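Menero Table Linen Care Records
README and data card

Menero is a table of washing and finishing records for household table linen: placemats, napkins, runners and small tablecloths. Each row covers one item through one wash cycle. The current release has 274 rows and two files, items.csv and cycles.csv, joined on item_id.

The records were kept by Ritva Koskela and Boris Nedeljković for the Lunari laundry course and later cleaned up by Madalena Veloso. Kastriot Kolev maintains the files and handles corrections.

Scope

Included: cotton, linen, cotton-linen blends and polyester blends, in plain weave or printed. Excluded: lace, anything with metallic thread, coated cloth, and items with a care label that calls for dry cleaning only. Vinyl and woven plastic mats were logged in an early draft and removed, as the shrinkage fields made no sense for them.
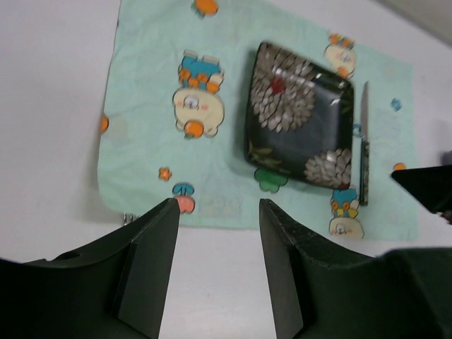

Is shrinkage measured before or after ironing?
After ironing, once the item has rested flat overnight. Pressing recovers part of the length lost in the wash, and the two values should not be mixed. The pre-ironing length was recorded for some linen items only and is kept in len_raw_mm, which is blank everywhere else.

Fields in items.csv

item_id: text, unique. The prefix is P for placemat, N for napkin, R for runner, T for tablecloth.
fiber: cotton, linen, blend_cl, blend_poly.
finish: plain, printed, yarn_dyed. Printed means the pattern is applied to one side.
len_new_mm, wid_new_mm: dimensions before the first wash, measured along the hem. For items with rounded corners, the longest straight line parallel to the hem.
hem: single, double, mitered, overlocked.
source: bought_new, bought_used, handmade. For bought_used the "new" dimensions are those at intake, and the shrinkage fields should be read accordingly.

Fields in cycles.csv

item_id: joins to items.csv.
cycle_no: integer, starts at 1.
temp_c: the temperature set on the machine, not the measured water temperature.
spin_rpm: as set. Zero means the item was drip dried.
detergent: powder, liquid, color_liquid.
dry: line, flat, tumble_low.
iron: none, one_side, both_sides.
len_mm, wid_mm: dimensions after finishing.
wrinkle: integer grade from 1 (heavily creased) to 5 (smooth), given before ironing.
fade: integer grade from 1 to 5, compared with an unwashed swatch kept in the dark. Blank where no swatch was available, which includes every bought_used item.
note: free text. Mostly stains.

Grading

Wrinkle grades were given by two people working separately with the item laid flat under a ceiling light. Where they differed by one grade, the lower was kept. Where they differed by more, Ankica Kolev graded the item again and her grade stands. Grades from the two original graders are not published, so agreement cannot be computed from this release.

The flat surface matters more than the light. Grading on a padded ironing board gave higher grades for the same cloth, and the early rows done that way were dropped. A smooth, hard top with nothing under the cloth is assumed throughout. Items were patted out by hand once, from the center toward the hems, and

then left alone for six minutes before grading.
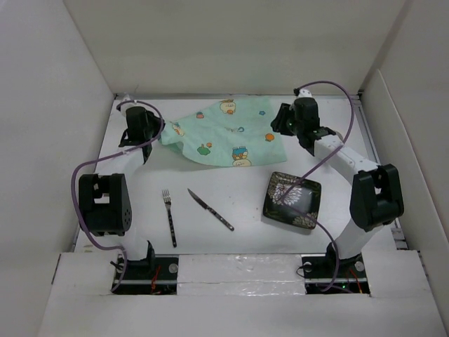
Corners are graded with the rest of the cloth. A corner that curls after washing lowers the grade by one, unless the curl comes from a badly sewn miter, in which case the note field says "miter" and the grade is left as it is.

Known problems

Temperature is confounded with fiber. Linen was nearly always washed warmer than the blends, and the file cannot separate the two effects. Printed items are mostly cotton.

The Kadrić machine was replaced by a Listo machine in May. Spin speeds from the two are recorded as set and have not been reconciled. There is no machine column. Adding one is planned, but the paper log is incomplete for the changeover.

Two runners, R-06 and R-11, have a larger width after cycle 2 than when new. The values were checked against the paper log and match it. They are left in.

Intended use

Teaching, small examples of repeated measures, and rough planning of hem allowance for handmade linen. The sample is too small and too uneven to support claims about any one detergent type. Do not use the fade grades to compare dyes.

Corrections

Send the item_id, the cycle_no and the value you believe is wrong to Kastriot Kolev. Corrections are applied at the next release -- earlier files are kept unchanged -- and listed in changes.txt with the old value beside the new one.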